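Tabletop (household surface)

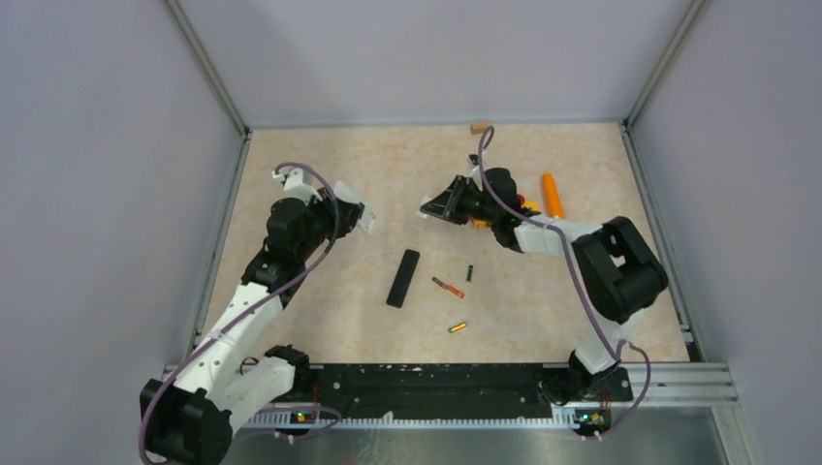 A beige tabletop with a marble-like pattern and small objects scattered on it.

A tabletop is the flat upper part of a table, and I'd argue it's the hardest-working surface in any home or workshop (I may be biased, I own more tables than chairs). This entry covers the patterned kind, the everyday clutter that lands on it, and how people clear it.

Pattern. Mottled tops imitate the cloudy look of marble, or sometimes they're the real stone. Beige is my favorite because crumbs vanish into it! That's also the trouble with it. A pale button or a bead can sit there for days before you spot it, while something black and blocky shows up right away from the doorway.

Scatter. In the Niltthorpe household guides, "scatter" means small things left on a surface with no tray or dish under them. Salamatu Alhassan used the word in her Pevgate column and it stuck, at least with those of us who wrote in to argue. She set the limit at seven objects before a table counts as cluttered. I've always thought three was plenty, but then I like to eat at mine.

Clearing. There are two schools. The Darko method works from the far edge toward you, picking up each thing as you reach it. Nana Essien prefers sorting by kind first, so all the pens go, then all the keys, and so on (slower, but you do find the missing pen cap). I tried both in August and went back to Darko within the week.

Care. Wipe with a damp cloth, then a dry one. Real marble hates lemon juice and vinegar, so keep those off it.

See also: Tray; Drawer, junk; Rurkell table

Last edited 2026-09-06 | Contact the editors | Back to top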